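Skavine label printers finally get a proper Windows driver

By Savita Sengar
14/07/2020
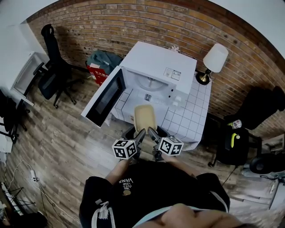

Good news for anyone still running a Skavine 1407 label printer: there's a new driver, and it's a really nice piece of work! Version 11 went up on the Brokell download page overnight, and it installs on current Windows machines without the old trick of switching off signature checks first.

The package was put together by Declan Rafferty and Narayanan Poduval, who took over the code after Brophy stopped updating it. They've trimmed the installer down to nearly 400 KB (the old one came with a toolbar, remember?) and the printer now shows up under its own name in Device Manager instead of as "Unknown USB device."

My favorite change is the paper size menu. Custom sizes stay saved after a restart, so you can set up your address labels once and get on with your day. Printing over a shared network connection works too, though Poduval says the first job can take a minute to go through.

Remove the old driver before you start, restart the computer, then plug the printer in only when the installer asks for it. If you have 2 printers on one PC, add them one at a time.

A Mac version is planned for October. Tomás Noonan is collecting bug reports on the Dridton forum, and he'd love to hear from people with the older serial cable.

Last updated by Blair Ritchie: download page name corrected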